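What goes in the pink backpack (and what stays home)

Posted 12th September

I have been meaning to write about bags for ages, and every year I let it slide until the school term has well and truly started and everybody has already made up their minds. So forgive me if yours is packed and hanging by the door! Ours was not, until last night, and I got to thinking about how much I've changed my ways with backpacks over the years.

When my oldest started school I bought the stiffest, squarest bag I could find, a Kudent, and I filled it the way you'd fill a suitcase. Everything went in one big hole, and by the second week there was a layer at the bottom that I can only call soil. My neighbor Normunds Vaher, who taught fourth grade for 30 years and has seen the inside of more school bags than any living person ought to, looked at it over the fence and told me to lay the thing flat on a table before I put anything in it. Flat on its back, pockets up. I've done it that way ever since.

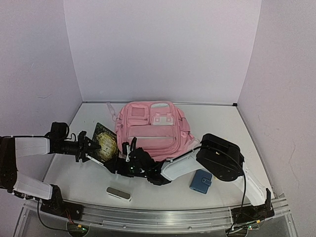 With a bag standing up you tend to drop things in from the top and hope. Lying down, you can get at the pockets, and you can lay a book beside it and see straight away whether it's going to fit or whether you'll be bending a corner to get the zipper closed. (I have bent many corners. The library in Lonavero knows me by name.)

Books go in first at our house, with the biggest one against the back, where it sits flat against the shoulders and doesn't dig. Hardcovers before paperbacks, then notebooks, then whatever folder the school has decided on this year. I used to put the lunch in the same compartment, and I'd like to apologize once more to the geography workbook.

The upper pockets are for small things that get asked for in a hurry, like the bus card, tissues and a spare hair tie. The wide front one is for pencils and the reading log. If there's a pocket on the side it gets the water bottle and nothing else, because a leaky bottle will find paper wherever you put it. We had a lovely Uklow bottle that leaked from June right through the summer before I worked out the seal was in upside down.

Now, a soft bag will slump and fold in on itself when it's lying there with not much in it, and I know that drives some people up the wall. My sister swears by stuffing hers with a towel between terms. I just give it a shake and pull the zippers all the way open, and once the first big book is inside it generally behaves. Tuck the loose straps underneath while you work, too, or you'll catch one in a zipper and say something you didn't want repeated at school.

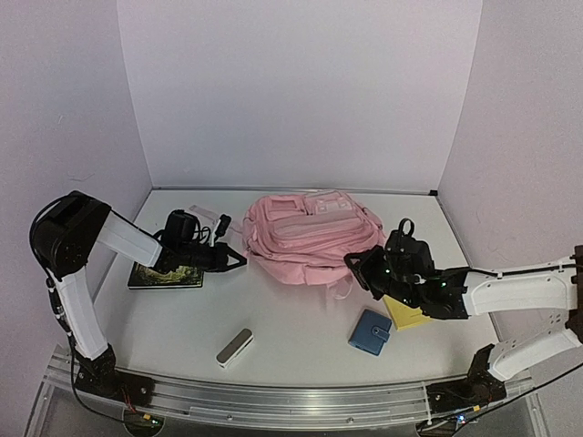
Do you pack the night before or in the morning?

The night before, always, apart from the lunch. I've tried mornings and I'm simply not a person who can find a yellow notebook at seven o'clock. We do it after supper with the radio on, and it takes the length of 2 songs if nobody wanders off with a book and starts reading it, which in this family is a real danger.

I'll put up the lunch box post next, as several of you have asked about the little Žukauskas tins and whether the lids hold. Mine have held so far, soup excepted.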